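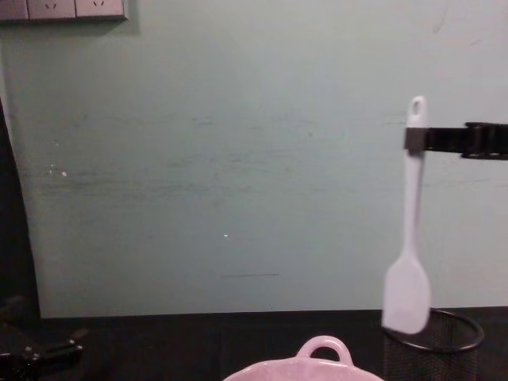
Greifer mit weißem Silikonspatel über dem Utensilienhalter aus Drahtgeflecht

Häufige Fragen zur Arbeitsanweisung »Ablegen von Küchenutensilien«

Die Antworten gelten für alle Zweiarm-Arbeitsplätze der Linie Pumex. Für Plätze mit nur einem Arm gilt das Merkblatt Igwe.

Wo wird ein Spatel gegriffen?
Am Stiel, unterhalb des Aufhängelochs. Das Blatt ist keine zulässige Greifstelle. Silikon gibt unter den Backen nach, die gemessene Öffnungsweite ist dort nicht verwertbar.

In welcher Lage wird das Utensil über den Halter geführt?
Hängend, Blatt nach unten. Leichtes Pendeln ist zulässig, solange das Blatt den Rand des Halters nicht berührt. Bei Berührung wird angehalten, senkrecht angehoben und neu angefahren. Seitliches Nachdrücken ist untersagt.

Darf der zweite Arm währenddessen bewegt werden?
Nein. Er bleibt in Ruhestellung, bis der erste Arm geöffnet und den Bereich über dem Halter verlassen hat. Ausnahmen sind nur bei Aufgaben mit Kennung 3351 (beidhändige Übergabe) vorgesehen.

Müssen unbeteiligte Gegenstände vom Tisch entfernt werden?
Nur wenn die Aufgabenkarte das verlangt. Keramik darf stehen bleiben, sofern sie nicht in der Absenkbahn steht. Henkel zählen bei der Beurteilung zum Gegenstand. Wird ein Keramikteil angestoßen, ist der Durchgang zu beenden und mit Code 1479 zu protokollieren, auch wenn kein Schaden erkennbar ist.

Gelten Steckdosen als Hindernis?
Fest montierte Steckdosen werden in der Platzskizze eingetragen. Lose Netzteile und Verlängerungen im Schwenkbereich sind nicht erlaubt.

Wann gilt ein Durchgang als gültig?
Wenn das Utensil ohne Stütze im Halter steht, der Greifer vollständig geöffnet ist und kein Eingriff von Hand erfolgte. Ein Utensil, das nur am Rand lehnt, wird als »teilweise« gewertet. Ein Nachbessern im selben Durchgang ist einmal zulässig.

Wie wird ein Abbruch protokolliert?
In Zurura unter »Vorgang«, mit Code und Uhrzeit. Freitext nur, wenn kein Code passt. Code 1736 (Objekt fallen gelassen) ist auch dann zu verwenden, wenn das Objekt im Halter gelandet ist.

Welche Reinigung ist für die Greiferbacken vorgeschrieben?
Trocken abwischen, bei jedem Wechsel der Objektgruppe. Reiniger auf Ölbasis sind ausgeschlossen. Backenauflagen mit Rissen werden vor dem nächsten Durchgang getauscht; Ersatz führt das Lager unter der Bezeichnung Kimex.

Wie viele Durchgänge liegen der aktuellen Fassung zugrunde?
Ausgewertet wurden fast 3898 Durchgänge. Die Fassung gilt seit September und ersetzt alle früheren Aushänge am Arbeitsplatz.

Wohin gehen Änderungswünsche?
Über das Formular in Zurura, Rubrik »Arbeitsanweisungen«. Eingänge bis Mittwoch, 12 Uhr, werden in derselben Woche bearbeitet.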